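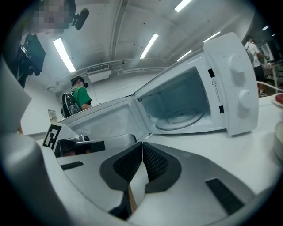 Two black pads with a fine diamond pattern.

Do gloves really need bumps? Thinking about grip

Ads love the word "grip." Shoes have super grip. Gloves have extra grip. Should you believe it? Let's check.

Grip comes from friction, a force that shows up when two surfaces press together and try to slide. Push a book across a table and you can feel friction pushing back.

Lots of people will tell you that rough things always have more friction than smooth things. Be careful with that one. Clean, smooth rubber can stick to dry glass very well. Sandpaper on ice may slide right along. What matters is the pair of surfaces, and how hard they are pressed together.

So what are patterns for? On a car tire, the grooves give rain water a place to go. On a dry road, a tire with no grooves can hold on just fine, and many race cars use them.

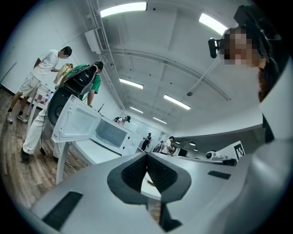
Black textured pads line a V-shaped opening.

What about your fingertips? For years, books said the ridges were there to give you more friction. Some scientists now doubt it - on a smooth, dry surface, ridges mean less skin is touching. They may help in other ways, such as feeling tiny textures.

Test it yourself. Lay a board flat, put an eraser on it, and lift one end slowly until the eraser slides. Measure the height. Now try a coin. Did it slide sooner? Do each one again, because one try doesn't prove much. If a glove ad says "50 percent more grip," ask: more than what?

Penstead Science Pages for Kids, Aug 9, 2018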